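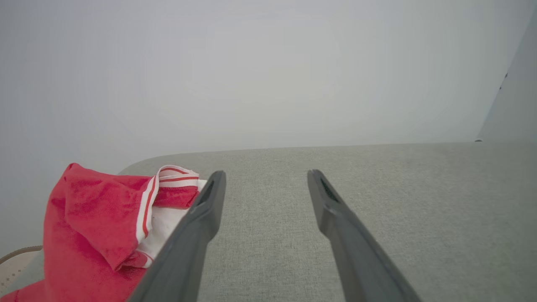
Rozália Bartoš objected that a machine which folds one shirt on one couch has learned the couch, and the organizers of the Damoment Cup have been answering her ever since.

The Damoment Cup is a student robotics contest in which teams train two-armed machines to pick up and fold clothing. It grew out of an evening class run by the Hájek workshop and is held each August. Its founders, Ľubica Sokol and Vojtěch Ďurica, describe it as a test of household robotics. The description is disputed, chiefly by former entrants.

Format
Each team works on a soft surface, usually a couch or padded bench, instead of the hard table used in the class. Students first steer the arms by hand through the task and record each attempt. The recordings are then used to train a control program, which must run without help on contest day. A team may submit up to 500 recordings. A scored run lasts 30 minutes, and judges give points for a garment lifted clear of the seat, for a finished fold, and for leaving the cushions in place.
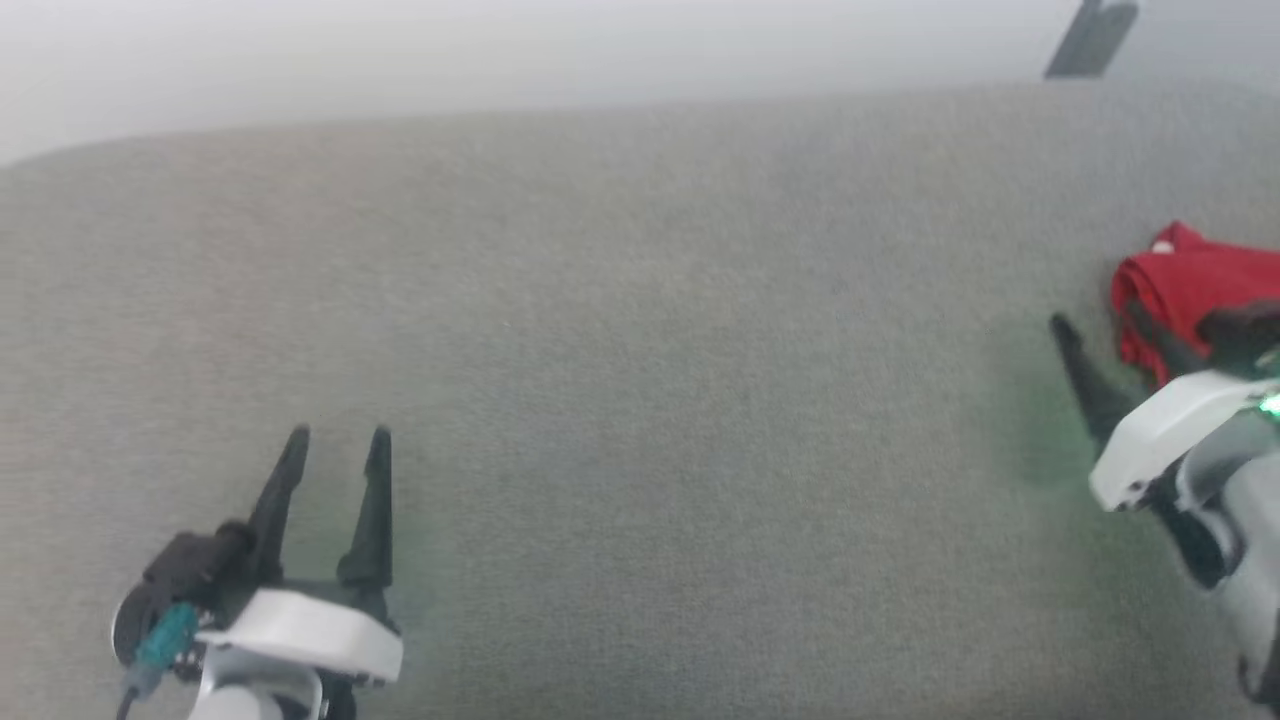 Does a high score mean the robot can do laundry? It means the robot handled the garments on the contest list, in the room where it was trained.

Results and criticism
The record score is 186, set by the student team Grurier. The club newsletter called the run "fully independent." Derek Tindall, who judged it, later wrote that the team had been allowed 2 restarts and that the published score sheet left them out. The organizers have not corrected the sheet.

A second complaint concerns practice. Teams may train on the same couch used for scoring, and few bring a garment the program has not met before. Ingrid Park proposed a hidden garment round, to be drawn on the morning of the contest. The proposal was put off on 27th August and has not come back to a vote. Isside, a rival club, runs such a round at its own meets but does not publish its scores, so the two events cannot be compared.

See also
Hájek evening class
Grurier (student team)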